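Hand therapy in a small town: a conversation with Lanying Tang

14/07/2020

Lanying Tang has worked as an occupational therapist for 17 years, most of them with people who have lost some use of a hand. She runs the hand and arm service at the Turkcombe outpatient clinic, two doors down from the pharmacy in Clilidthorpe. We spoke by phone between her morning and afternoon patients.

The clinic had just gone back to seeing people in person. From the end of March until the middle of May the whole service ran over the phone and by video, and Tang said it was a mixed experience.

"Some of it went fine," she said. "If you had a finger fracture and you needed to know how to start bending it again, I could show you on a screen. But I couldn't feel a stiff joint through a laptop. I couldn't tell you if your scar was sticking. For those people we lost some weeks, and we're making them up now."

Her patients fall into two main groups. The first is people recovering from an injury or an operation, such as a wrist fracture, a tendon repair or a carpal tunnel release. The second is people who have had a stroke. The two groups need different things, and she keeps separate half days for them.

"With a tendon repair I'm protecting something. There's a schedule, the surgeon has a schedule, and we stick to it. With stroke I'm trying to get as much practice in as I possibly can. The hand itself is usually not injured. The message to the hand is what we're working on."
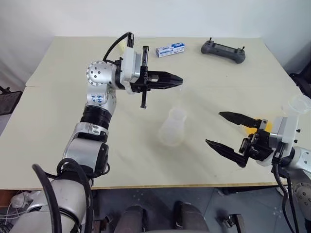 What a first visit looks like

A first appointment takes an hour. Tang starts with the person's day and leaves the hand until later. She wants to know who cooks, who drives, what kind of buttons are on the shirts, whether there are stairs with a rail on one side only.

"People come in and put the hand on the table like they're dropping off a watch for repair," she said. "I ask them to put it back in their lap for ten minutes and tell me about breakfast."

After that she measures. She checks how far each joint moves, how strong the grip and pinch are, and what the person can feel with their eyes closed. She takes the same measurements again at the fourth visit and the eighth, always at the same time of day if the schedule allows it, because hands are often stiffer in the morning.

Shiyu Yin, who joined the clinic two years ago as a therapy assistant, does most of the repeat measurements. Yin came on the line for part of our call.

"I write down the number before I say it out loud," Yin said. "If I say it first, people want to know if it's better than last time, and then they squeeze again and we've got two numbers."

Last year the clinic took 166 new hand and arm referrals. Tang said nearly 106 of those were fractures and surgical cases, and most of the rest were stroke. A few were arthritis patients sent over for splints.

On practice, and how much of it

I asked Tang what she would change about the way hand therapy is usually given after a stroke. She answered right away.

"The amount. Someone comes to me for 45 minutes twice a week. In that time we might do a reach and a grasp a few dozen times. Then they go home, and if home practice doesn't happen, that's all the hand gets. It isn't enough."

She has tried several ways of getting more practice into the week. Printed sheets with drawings did not work well. People lost them or did the first two exercises and stopped. A tally counter did better. She hands out the kind with a thumb button and asks people to click it with the good hand each time they pick something up with the other one.

One man, a retired bus mechanic, brought his back after a week with 546 on it. She asked him how he had done so many. He had put his pills, his remote and his coffee on the weak side and left them there.

"That was better than anything I'd given him," Tang said. "So now I tell other people to do it. Not the coffee, though, until I've seen them carry a cup of water." 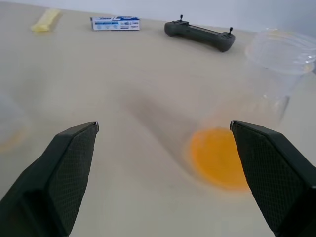

She is careful about the objects she picks for practice. She wants things with different weights and shapes, and she wants them to be things people already handle. A jar lid, a spoon, a folded washcloth, a set of keys. Therapy putty has its place, she said, mainly for strength, but she has never met a patient who needed to squeeze putty to get through the day.

She also changes the starting position often. Picking something up from directly in front of you is one task. Picking it up from off to the side, or from a shelf, asks for a different reach at the shoulder and a different angle at the wrist. Patients who practice only in front tend to get good at only that.

"Then they go to take a plate out of the cabinet and they're surprised. It's the same hand, but they never trained it up there."

Splints

The clinic makes most of its splints on site. Jinlong Deng comes in on splint mornings and works in the back with a heated water pan and sheets of thermoplastic. A simple wrist splint takes him half an hour from tracing the hand on paper to fitting the straps.

Deng trained in orthotics and worked for several years at Bilgin, a supplier of braces and supports, before he moved to Clilidthorpe. He told me the most common problem he sees is a splint that was right when it was made and is wrong now.

"Swelling goes down and the splint gets loose," he said. "Then it slides, it rubs over the bone at the wrist, and the person stops wearing it. They don't call. They think they're supposed to put up with it."

His advice is to look at the skin each time the splint comes off. A red mark that fades within 20 minutes is usually fine. One that stays needs an adjustment, and the clinic does not charge for that. He also asks people to keep splints out of parked cars in summer, since the material softens with heat and can lose its shape on the dashboard.

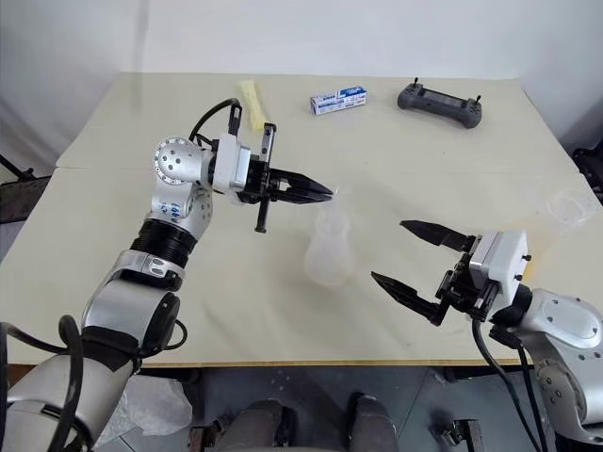 Tang does not put every stroke patient in a splint, and she knows some families are disappointed by that. She uses them at night for people whose fingers are starting to curl, or to protect a weak wrist. During the day she would usually like the hand free.

"If it's in a splint it isn't practicing," she said.

Family members often ask her how much they should help. She tells them to wait. If a person is halfway through a zipper and struggling, count to 30 before stepping in. She said spouses find this harder than the patients do.

Getting seen

The Turkcombe clinic takes referrals from surgeons, family doctors and the stroke unit. Some insurance plans also let people refer themselves, and Boyang Xiong at the front desk can check that by phone before a visit is booked. The wait for a stroke appointment is three weeks at the moment. Post-surgical patients are seen within a few days of the surgeon's go-ahead.

Patients are asked to come alone if they can and to wear a mask. Short sleeves or sleeves that push up past the elbow are a help. Anyone who already has a splint should bring it, even if they stopped wearing it a long time ago.

For people who live out toward Garna and can't easily make the drive, Tang is keeping one afternoon of video visits going through the fall. She does the first appointment in person and alternates after that.

"I'd still like to get hold of the hand every second time," she said. Her next patient had arrived, and she went to get the door.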